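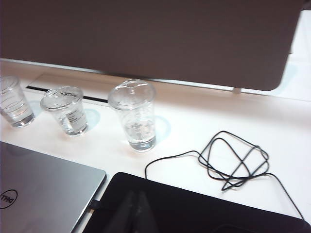
About Drurnico

Drurnico tests drinking water for small buildings: offices, clinics, day care centers, and rental properties that have their own plumbing but no one on staff to check it. We work from a single site in Atavholm and accept samples by courier or at the front counter.

What we do

Our standard service covers lead, copper, hardness, pH, free chlorine, and turbidity. Bacterial counts are run separately and must reach us within 24 hours of collection. Taste and odor checks are offered as an add-on and are done at a desk, away from the wet lab, where solvent smells would interfere.

Taste and odor work

For taste and odor, water is poured into clear plastic cups and set out on a white desk. Clear cups let the assessor check for haze or particles before tasting. A white surface shows a color cast sooner than a dark one does. Each cup holds a small amount only; a few sips are enough, and the space above the water is needed for the odor check. Cups of different heights and widths are in use — the shape affects how odor collects at the rim, so the report form has a field for it.

Cups are used once and then recycled. We tried glass for most of one year and went back to plastic. Traces of dishwashing detergent were showing up in the odor notes, and rinsing them out fully took longer than the tasting itself.

How samples are handled

Every sample gets a number at intake. The number follows the sample through storage, testing, and reporting, and it is the only identifier the bench staff see. Client names are added back when the report is issued. Bottles that arrive warm, leaking, or without a collection time are logged and the client is asked to send a replacement. Retained samples are kept refrigerated for six weeks, then discarded.

Facilities

The Atavholm site has 400 square feet of wet lab, a cold room, and an office area with desks used for reporting and sensory work. Our intake software, Keris, was written in-house and stores results for 166 active client accounts. Clients can download their own reports from it in PDF or spreadsheet form.

History

The company began as the water section of Espinoza, a plumbing inspection firm, and became separate when testing requests from outside its own customers passed 700 in a year. We still share a parking lot with Espinoza, and their inspectors collect samples for clients who prefer not to do it themselves. Collection kits can be ordered from the Supplies page — the instructions in the kit were revised in October, so please discard older copies.

Page last updated Nov 12, 2019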